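Notes from the robotics club, 17th March

So we finally have a real task for the May showcase! After weeks of going back and forth (and one very long argument over pizza), the Brusham club settled on tidying a coffee shelf, and I could not be happier, even if I'm the one who has to keep finding mugs.

Colton Poirier wrote up the plan, and it's a good one. Both arms work from the same little shelf, picking things up by the handle where there is one and setting them down again without a clink. We want 500 practice runs in the log before May, and last I looked we were at 322 - slow going, but the evenings are fun and somebody always brings snacks. 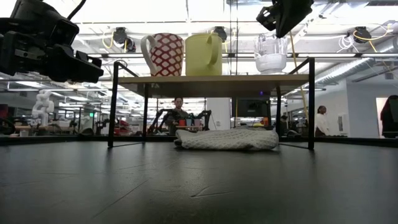 Two grippers, two mugs, a glass jar and the white cloth under the shelf.

The jar is the one that worries me. Clear things are a headache for the vision code, and I've spent more time than I'd like to admit reading old forum threads on the subject. The patterned mug should be a lot kinder to us, at least that's my hunch, and Colton has a bet going with me over it.

If you're a student in Namivthorpe and any of this sounds like your kind of evening, do come along. You don't need to know how to code - I sure didn't when I joined, and they still let me in!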